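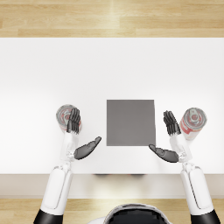
La pared de Gorico

Me dieron la pared porque no la quería ningún otro pintor del barrio, eso para empezar. El muro del lavadero de Gorico, el que mira al canal, con su humedad y su zócalo descascarado. El ayuntamiento pagaba la pintura y 300 euros, y yo dije que sí antes de que acabaran de explicármelo, que es como digo que sí a casi todo (así me casé y así tengo un perro con tres nombres).

Yo había pintado persianas, la carta de un bar y una virgen en la puerta de un garaje. Un mural, nunca. Pero en la solicitud puse que tenía "amplia experiencia en superficies verticales", y una persiana bajada es bien vertical.

El primer día lo pasé rascando. Debajo de la cal blanca salió una capa verde, y debajo de la verde, una rosa preciosa, como de encía. Y debajo de la rosa había una mano. Cinco dedos y un trozo de muñeca, pintados con una línea marrón tan segura que me dio vergüenza tener la rasqueta en la mía.

Me senté en el cubo. Una vecina que pasaba con la compra miró la pared, me miró a mí y dijo que ya era hora de que volviera a salir.

-- ¿Que volviera a salir quién?

-- La de Eynon -- contestó, y siguió andando con sus puerros.

Eynon era la fábrica de jabón. Cerró antes de que yo naciera, y de ella queda media chimenea y un olor que mi madre juraba notar los días de lluvia. A la fábrica la conocía, claro. A "la de Eynon", no.

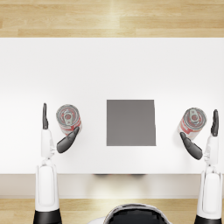
Mesa blanca con un cuadrado gris, vista desde arriba.

Esa noche no dormí. Tenía el boceto aprobado, con su sello y todo: garzas, juncos y un sol enorme que me había costado una semana. Y tenía una mano ajena saliendo del muro. A las seis de la mañana ya estaba otra vez allí, con una linterna entre los dientes y un pincel de repostería, que es lo mejor que hay para quitar polvillo, por cierto.

Para mediodía había salido el brazo. Para la tarde, el hombro, un pañuelo y un barreño. Era una lavandera! Grande, de dos metros largos, inclinada hacia el agua con una cara de mal genio maravillosa. En una esquina ponía Nirnum, en letras pequeñitas, y no supe si era la firma, un pueblo o una marca de jabón. Sigo sin saberlo.

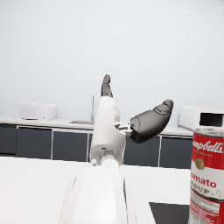
Lo difícil fue la otra mano de la lavandera, la derecha, que había desaparecido con una gotera y la tenía que poner yo. Pasé tres días dibujando manos en la mesa de la cocina y todas me salían como guantes de fregar. Al final dejé de copiar la mía y empecé a montarlas por piezas, como la mano blanca de un robot: abajo el antebrazo liso, encima una muñeca redonda, luego un bloque alto por palma y un dedo oscuro tieso hacia arriba, con su tramo corto y su punta redondeada. Ese dedo me lo quedé. La lavandera señala ahora al cielo, como avisando de que va a llover y de que hay que recoger la ropa.

Las garzas las metí detrás, chiquitas, para que el sello no se enfadara. El sol no cupo.

El día que quité el andamio volvió la vecina, otra vez con puerros. Estuvo un rato larguísimo mirando, con la bolsa colgada del codo.

-- Antes no señalaba -- dijo.

-- ¿Y qué hacía?

-- Saludaba.

Todavía me quedaba medio bote de marrón.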